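Basket system, month one

Quick one tonight because the dryer buzzes in 28 minutes and if I sit down after that I'm not getting up again.

So. The laundry. Some of you asked how the basket thing was going after I complained about it in March, and the short version is it's going ok. Long version below, typed fast, sorry.

Old way: everything clean got dumped on the couch. Couch became the dresser. We'd dig for socks at 7 am, shove the pile over to watch tv at night, pile slides onto the floor, dog sleeps on it, wash it again. I am not exaggerating about washing it again. There was a blue bath towel that I think went through four times without ever touching a person.

New way: small baskets. One for each kind of thing, and nothing clean goes on the couch. Ever. That's the whole rule. Kitchen cloths and napkins in one, washcloths in another, kid socks in a third (the sock one is a disaster, will get to that).

I tried fabric bins first. The Wendeo ones, the kind that fold flat. They do fold flat! Including while you're carrying them. Gave them to my sister for yarn. Then I bought a wire one from Jostico that looked great and snagged every single thing I put in it, pulled a loop right out of my good hand towel. Returned it. Return line was longer than the entire laundry process.

What I ended up with is the plain woven kind, rectangle, hand slot in the front so you can pull it off a shelf. Green. Not a color I'd have picked but it was what they had and now I like it. You can see in from the top, you can tip it out, it wipes clean. Bar is low here.

Things I've figured out so far:

Don't fill it. I know. But once a basket is full to the top you stop folding and start stuffing, and then you've got a tiny couch. I stop at halfway, and if there's more than that it means I have too many dish cloths, which I did. Had a bag of them from when Wike was clearing out the home section. Most went to the garage.

Fold small stuff in thirds, not half. Halves flop open. I learned this in the linen room at a hotel when I was 19 and then forgot it for twenty years.

Fold on a table. Not your lap, not the bed. The bed is how you end up taking a nap on warm sheets at 4 in the afternoon (no regrets but still). I cleared off the little table for it and it's the best thing I did this whole month. Standing up, basket right there, nothing else on it. I get through a load in one podcast now.

Color by room. Pink for the bathroom, pale blue for the kitchen. This was supposed to stop people using the face cloths on the stove. It has mostly stopped people using the face cloths on the stove.

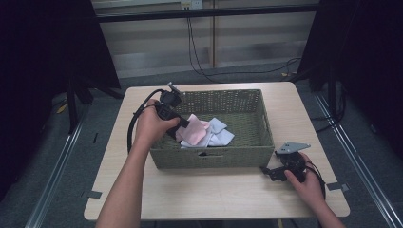

The other thing is I don't wait for a full load of folding anymore. Two cloths come out dry, two cloths go in the basket, done. Feels silly walking over there for two cloths. But it takes no time and then there's no pile, and the pile was always the problem. I get weird about piles. I see one and I go make a sandwich.

And they don't have to be perfect! My mother ironed napkins. I don't even own an iron right now, the Fura one leaked on the carpet and I never replaced it. If a cloth goes in a bit crumpled it's still a clean cloth in the right place and it's going to get spagetti sauce on it by six anyway.

OK the socks. I don't have an answer on the socks. Tried pairing them, tried the mesh bag, tried buying all the same kind, which works until feet grow. Currently the sock basket is just socks, loose, good luck everyone. If you have a method that works with kids under ten please leave it in the comments, and I mean a method where the kid does somthing, not me.

Next up is the sheets, which don't fit in any basket I own and are currently living on top of the washer in a sort of boulder. I saw the trick where you put the set inside its own pillowcase. Going to try that one over the weekend and report back.

Dryer's buzzing. Towels. Bye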